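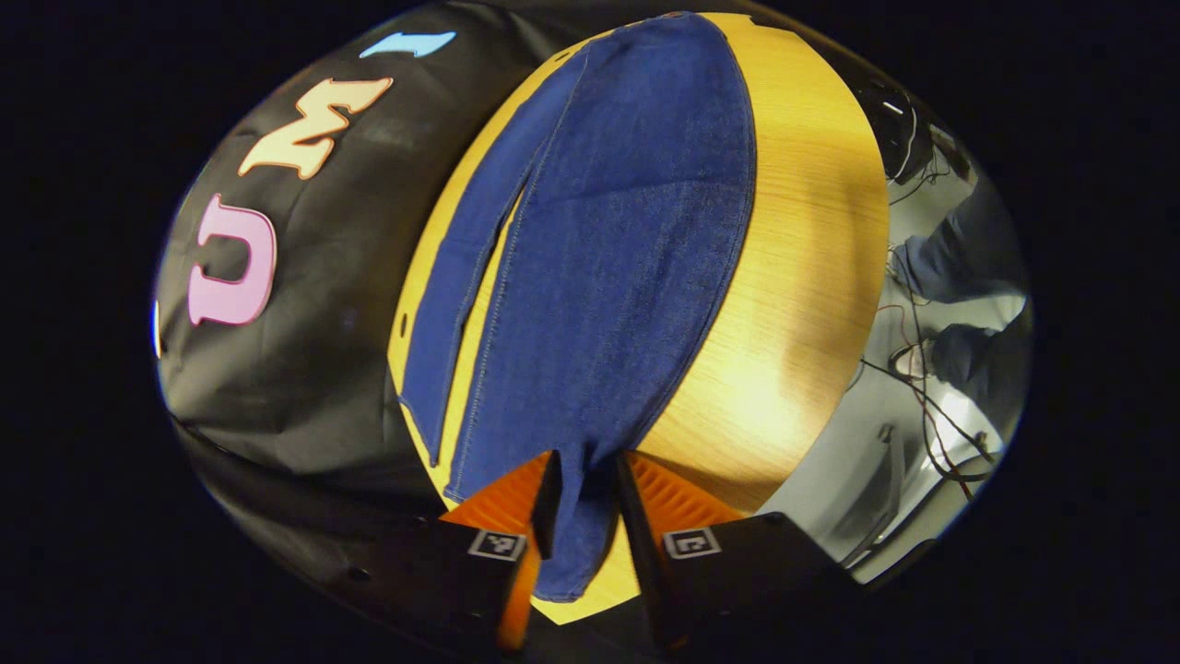 Mornunix Garment Handling Set

README, last updated Apr 16, 2024

Welcome, and thank you for taking the time to read this before downloading anything. We are a small laundry and alterations shop that takes in work clothes from three customers, the largest of them Harms, and for the past while we have been recording how our own people pick up, turn and fold garments at the table. The recordings are meant for training a folding arm, which we call Plillumero in the shop and in the file names, so please don't be puzzled when you meet the word there.

What is in it

The set holds 719 recordings. Each one covers a single garment from the moment the hand tool comes over the table until the garment is let go for the last time. Denim makes up the biggest share (jeans and jackets, mostly), followed by shirts, aprons and a folder of towels that we used while everybody was still getting the feel of the tool. The towels are in their own folder and you may well want to leave them out!

Each recording comes with a short text note giving the garment type, the shift, and whether the person was happy with the fold. We kept the unhappy ones. There are 17 where the fabric slipped and had to be picked up again, and they are marked "regrip" in the notes.

Who made it

Everyone who recorded is on our regular payroll and did it during paid hours. Taking part was a choice, and people who preferred to stay at the pressing station did so with no change to their hours. Quotas were lifted for anyone recording, which we would urge other shops to do too, as the first 200 recordings were made under the old quota and they look hurried next to the rest.

What it changes for us

We talked about this a good deal over coffee, and it seemed only fair to write some of it down. The plan is for the arm to take over the flat, repeated folding of heavy denim, the part of the day that leaves wrists and shoulders sore. Sorting, mending, stain work and checking stay with people. Two of our folders have asked to move to alterations and are already learning the machines. Others like folding and are good at it, and they worry, quite reasonably, about what a shift will feel like when half of it is minding an arm. We don't have a full answer for them yet. The trial on the shop floor starts in May, on one table only, and the folding crew can stop it whenever they see fit.

Known problems

The notes for the apron folder use the old garment names from Famex, our previous tagging system. A table for converting them is in the docs folder.

Use

Free for research and teaching. Please don't use the recordings to time or rank workers. Corrections to the notes are very welcome and can be sent through the issues page.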